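Trinard gripper comparison

The Trinard gripper comparison was a bench study of two-finger end effectors for robotic bin picking, carried out at the Dotholm laboratory under the direction of Hülya Aksoy. It measured how the choice of gripper, finger shape and controller settings affected the removal of mixed household objects from an open metal bin. The study takes its name from the Trinard controller, which was used in all of its reported trials. 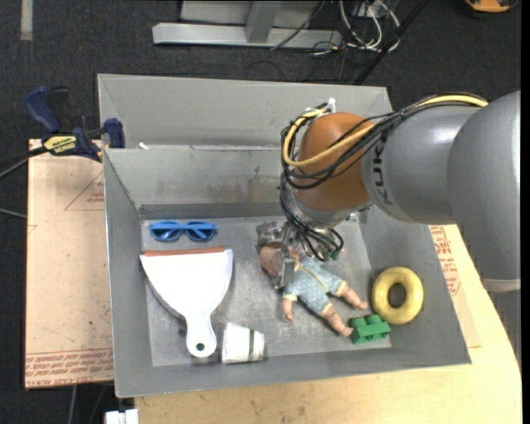
Background

Bin picking is the task of removing objects one at a time from a container in which they lie in no fixed order. Parts of a single known shape can often be handled with a stored model and a fixed set of grasp points. Mixed objects are harder, as the system must choose a grasp from camera data alone and the object may be soft, hollow or hinged.

Earlier work at Dotholm had used a suction tool. Suction gave short cycle times on boxes and bottles but lost its seal on cloth and on parts with open centers. Aksoy proposed a direct comparison of parallel-jaw tools on the same arm, with the same bin and object list, so that differences in the results could be traced to the tool and its settings.

Equipment

The arm was a six-axis industrial model mounted beside the work table. Gripper power and signal lines were run outside the arm casing and tied above the wrist, with a free loop at the last joints. The loop had to be long enough to permit wrist rotation without pulling on the connectors. In early tests it was too short, and the planner was given a reduced range on the last axis until the cables were rerouted.

The bin was an open gray metal container with sloping walls and a flat floor panel. It was clamped in position to keep it from shifting when a finger touched a wall. Its location was measured again at the start of each session by touching the tool to 4 reference points on the rim.

Two grippers were compared. The Canden is an electric parallel-jaw gripper with a screw drive and metal fingers. The Alhassan is also electric but uses a belt drive, which closes faster and holds with less force. Both were attached through the same flange adapter. The Canden body is wider at the base, and this limited how closely it could approach objects lying along the walls.

Object set

The list was chosen to cover a range of stiffness, surface and shape. It included a baby doll in a cloth romper, a plastic building block, a ring toy, folding sunglasses, a paper cup and a white scraper with a fan-shaped blade. Further items were rotated in and out between sessions. Objects were poured into the bin from a tray and were not adjusted by hand afterward.

The doll was treated as a separate case in the analysis. Its limbs moved when lifted, and a grasp on the head produced a different load on the fingers than a grasp on the body. The paper cup was replaced whenever its wall had been creased, as a creased cup was easier to hold than a new one.

Procedure

Each trial began with the arm at a rest position clear of the bin. A depth image was taken, and the grasp planner returned a ranked list of candidate poses. The controller discarded any pose that would bring the gripper body within 2 centimeters of a wall, then sent the highest remaining pose to the arm.

The final part of the descent was made under force control. Motion stopped when the measured contact force passed a set limit, and the fingers then closed. The object was raised, held for 4 seconds and released over a tray. A trial was scored as a success only if a single object reached the tray. Lifting two objects together was recorded as a failure, although the count of such cases was kept apart from the count of dropped objects.

The full series consisted of 989 trials. Of these, 47 were excluded from the analysis, most of them for camera faults or for stops triggered by the arm's own joint limits. Exclusions were decided from the log files before the scores were opened.

Results

The Canden performed better on heavy and cloth-covered objects. Its higher holding force reduced slipping during the lift, and metal fingers without pads proved adequate on the doll's clothing. The same force was a drawback on the paper cup, which was often crushed at the default setting.

The Alhassan had a shorter cycle time and fewer damaged objects. Its main fault was rotation of long items in the grasp - the scraper in particular tended to swing when held near one end. Adding rubber pads to the fingers reduced the swing but made it harder to slide a finger under flat objects on the bin floor.

Controller settings had a larger effect than had been expected. Lowering the contact force limit led to early stops when a finger brushed a neighboring object, while raising it caused the fingers to press against the floor panel and jam. With either gripper, a limit tuned for that tool gave more successes than the shared default. Objects resting against a sloping wall remained difficult in all conditions, and most of the poses discarded by the controller belonged to this group.

Limitations

The study used one bin and one camera position. The camera could not see the lower part of the near wall when the bin was full, and some objects there were never offered as candidates. Finger wear was not measured. The Canden trials were also completed before the Alhassan trials, so that any change in the calibration over time would appear as a difference between tools.

Later work

The laboratory issued its internal report on 5 November 2020. A second series was planned with a camera mounted on the wrist and with narrower fingers for the Canden. The object list and scoring rules were kept unchanged for that series, while the wall clearance rule was replaced by a collision check against a measured model of the bin.

See also

Bin picking
End effector
Force control
Grasp planning
Parallel-jaw gripper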